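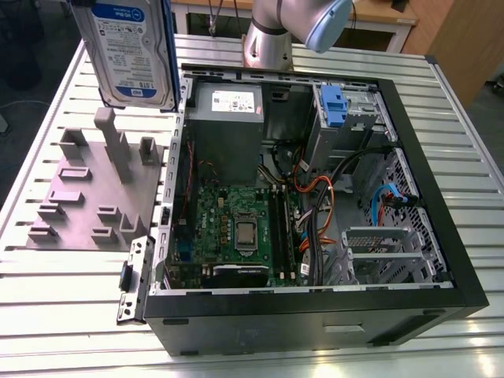
Torre Dell abierta sobre la mesa de perfiles, con la placa de apoyo gris y el disco WD Blue de 1.0TB a la izquierda.

Foro Reciclaje y Automatización > Equipos y proveedores > Kit Wakix para desmontaje de PC: ¿vale lo que cuesta?

vpaulik
Buenos días a todos. Perdonen si mi español es un poco rígido, lo aprendí ya mayor.
En nuestro taller de Figueroa tenemos desde mayo el kit Wakix, que vende la empresa Mellance. El kit incluye la placa de apoyo, el programa con las rutinas para torres de escritorio y dos visitas de un técnico. El brazo no está incluido, nosotros ya lo teníamos. El precio fue de 3.156 euros sin impuestos.
Lo usamos para sacar discos duros, memorias y procesadores de ordenadores de oficina. En la foto el procesador está a la vista, sin el disipador, y las dos ranuras de memoria están a su derecha.
Mi opinión después de 600 torres: con los discos estoy contento, con las memorias regular, con los cables nada contento. Quisiera saber si otros compradores tienen la misma experiencia antes de pagar la ampliación.
Vilém Paulík

rodrigo_mendes
Gracias por la foto. Una pregunta: ¿la placa gris va atornillada a la mesa o solamente apoyada? La nuestra es de Grorkent, de aluminio, y con perfiles ranurados se fija muy bien con tuercas en T. Una de plástico me daría un poco de miedo.

vpaulik
Rodrigo, la fijamos con dos tuercas por debajo. El plástico no me ha dado problemas. Lo que sí se gasta son los bloques pequeños donde se colocan las piezas. Mellance manda recambios, cobra 33 euros por juego y tarda demasiado.

ludmila.h
Yo tuve el Wakix en prueba y lo devolví. El vendedor me prometió que reconocía «cualquier torre de oficina». Con las Dell, de acuerdo. Con las cajas de otras marcas, donde la jaula de discos se abre de otra manera, se quedaba parado y pedía ayuda. Una persona con un destornillador termina antes. Lo digo con respeto, pero pagar más de tres mil euros por ver una máquina que espera no me parece razonable.

vpaulik
Ludmila, entiendo su enfado, pero no estoy de acuerdo del todo. Nosotros recibimos lotes grandes de una sola marca. La pestaña azul de la jaula está siempre en el mismo sitio, y la rutina se enseña una vez. Si yo recibiera de todo un poco, tampoco lo compraría.

vsevolod_d
De acuerdo con Vilém en lo de los lotes. Para mí el problema de verdad son los cables. Miren en la foto el azul de SATA, que cruza en arco junto a la jaula, y los naranjas y amarillos al lado de la memoria. ¿Quién los desconecta, el brazo o el operario?

vpaulik
El operario. El folleto dice que el brazo puede hacerlo, y con el conector SATA lo hemos conseguido alguna vez. Con los de alimentación, no. Yo quité ese paso de la rutina en la segunda semana y desde entonces trabajamos más tranquilos. También quitamos a mano la tapa lateral y el disipador.

ludmila.h
Entonces el brazo saca las piezas que ya están sueltas. Eso es exactamente lo que yo decía.

vpaulik
No están sueltas. El disco sigue en su jaula, la memoria tiene sus pestillos y el procesador su palanca. Pero admito que el trabajo más molesto todavía es nuestro.

refilwe_d
Hola. Trabajo en un centro más pequeño, hacemos 500 torres al año. ¿Con esa cantidad tiene sentido? Ya disponemos de un brazo que compramos para otra tarea.

rodrigo_mendes
Refilwe, con 500 al año yo no lo haría. Pida la placa sola, Mellance la vende aparte aunque no aparezca en su página, y escriba sus propias rutinas. Para discos se aprende en unas tardes.

vsevolod_d
Yo no aconsejaría eso a quien empieza. Las rutinas de Wakix para el procesador están muy bien hechas, y doblar los contactos de un zócalo cuesta dinero si se quiere vender la placa base. Mejor pedir la prueba de un mes y llevar torres propias, no las que trae el vendedor.

refilwe_d
Muchas gracias a los dos. Pediré la prueba. Vilém, ¿la ampliación de la que habla es la de portátiles?

vpaulik
Sí, la de portátiles. El técnico viene el mes próximo con una demostración y le he pedido que traiga modelos con la batería pegada. Cuando la haya visto, escribo en este mismo hilo.

ludmila.h
Pregúntele también por los recambios. A mí todavía me deben un juego.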